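Trallard Housing Repair Fund
Progress report to Kwok Foundation, September 2018

Work in August centered on bathrooms and bedrooms in the Plilarport units. Red walls are staying as they are. 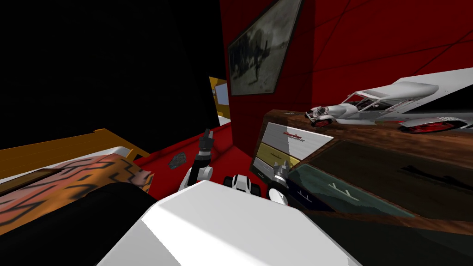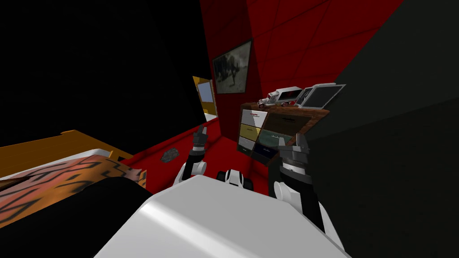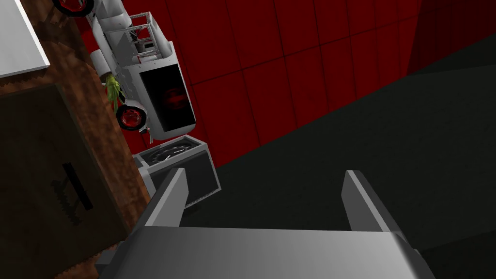
Spending and repairs
We finished 63 repair requests, most of them leaks and broken window locks. The waiting list stands at 244. Sirkerov delivered the replacement pipe fittings late, and 3 units were moved to the next work period. We paid a $500 deposit on the second order.

Next period
Finish the delayed units
Start roof checks at Trallard
Send receipts for the second order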